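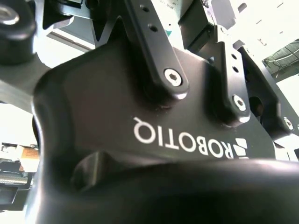 Figure 6. Gripper body and finger links as seen from the wrist camera. The brand name reads inverted in this view.

Support / Manuals / Privo Wrist Camera Kit

Home Products Downloads Support Contact

6. Mounting and aiming the wrist camera

This section covers the Privo wrist camera kit from Altov when fitted to an arm that already carries a two-finger gripper. Complete Section 5 (cable routing) first. The kit does not replace any part of the gripper, and the gripper's own manual takes priority on all matters of torque, payload and service.

CAUTION: Put the arm in protective stop and lock out the controller before reaching between the fingers. Removing tool power alone is not enough.

6.1 Fitting the bracket

1. Jog the arm to a comfortable working height with the gripper level, then lock out.
2. Wipe the mounting face with a dry, lint-free cloth. Do not use solvent.
3. Seat the Privo bracket on the mounting face with the cable exit pointing toward the forearm.
4. Insert the 2 bracket screws supplied in bag B and tighten by hand, alternating between them.
5. Clip the camera into the bracket. The latch clicks once when closed.
6. Leave a service loop in the cable before the first tie. Rotate the wrist joint by hand, if your arm allows it, and check that the loop does not pull tight at either limit.

NOTE: The hex-socket screws at the base of the finger links belong to the gripper. Do not loosen them to gain clearance for the bracket. If the bracket touches a link anywhere in its travel, stop and order the offset bracket.

6.2 Checking the view

1. Restore power and open the Privo viewer.
2. Select the wrist channel. Leave rotation at 0 and mirroring off for this check.
3. Compare the picture with Figure 6. In the low mounting position the gripper body takes up most of the view, with the finger links rising toward the top. Lettering on the gripper may appear upside down and mirrored. Correct this in 6.3, not by remounting the camera.
4. Look at the lower part of the picture. A finger pad close to the lens shows as a dark, blurred shape. This is normal in the low position. Focus is set for the work area and should not be adjusted to sharpen the pad.
5. Open and close the gripper at the lowest speed. Watch for contact between the links and the camera housing.

CAUTION: Keep hands clear during step 5. The viewer picture is delayed by up to 33 ms and must not be used to judge whether it is safe to reach in.

6.3 Orientation and exposure

1. In Settings, choose Orientation and apply Flip or Mirror until lettering reads correctly.
2. Save the orientation to the camera. Settings saved only to the viewer are lost when another station connects.
3. Set Exposure to Area and draw the metering area over the gripper body.

With strong light from above or behind, automatic exposure tends to choose between a washed-out background and a very dark gripper. Metering on the body keeps the links and screw heads readable. Background detail will be lost - this has no effect on grasp checking, but it does affect the scene matching option in Section 9.

NOTE: If the low position hides too much of the work area, move the bracket to the upper holes and repeat 6.2 from step 1. Saved orientation is kept.

Previous: 5. Cable routing Next: 7. Calibration Back to top

Comments (3)

vitbridge_cell
The click in 6.1 step 5 is very faint on our unit. Tug the housing to be sure.

Papadopoulos Tooling
Please give a torque value for the bag B screws. "By hand" covers a lot of ground.

mlk
Orientation would not save for me until I closed the second viewer window. Firmware is the May release.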